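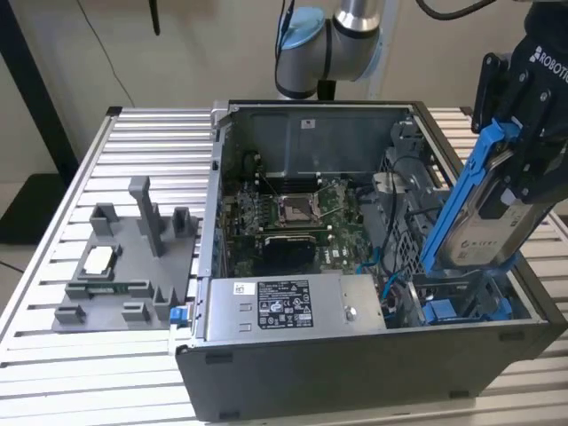

4.2 What the token holders voted on

I'll admit I went into this part of the study expecting the votes to be about players (who starts, who gets sold, that sort of thing), and they just weren't! Presturow, the club we followed, let its fan token holders vote on 30 questions over the season, and most were about goal music, scarf colors and the mural by the east gate. The smaller club, Clondlow, was much the same, only with more votes about food.

We sent our survey to 505 holders and got 432 usable replies, which made me very happy. Of those, 66 people told us they had never watched either team play a full match. I'd guessed there would be a few of them, but that's a real crowd, and they voted more often than the season ticket holders did.

Figure 4. The open case on the slatted table, with the CPU socket empty.

Both clubs ran their votes through Onlow, an app that closes each question after two days. Fans at Clondlow grumbled about this a lot in the comment box, mainly the ones who work weekends. We also tried to include Işık, a third club with its own token, but its vote records came to us without dates, so I left it out of the tables and only come back to it in Section 5, where the timing doesn't matter.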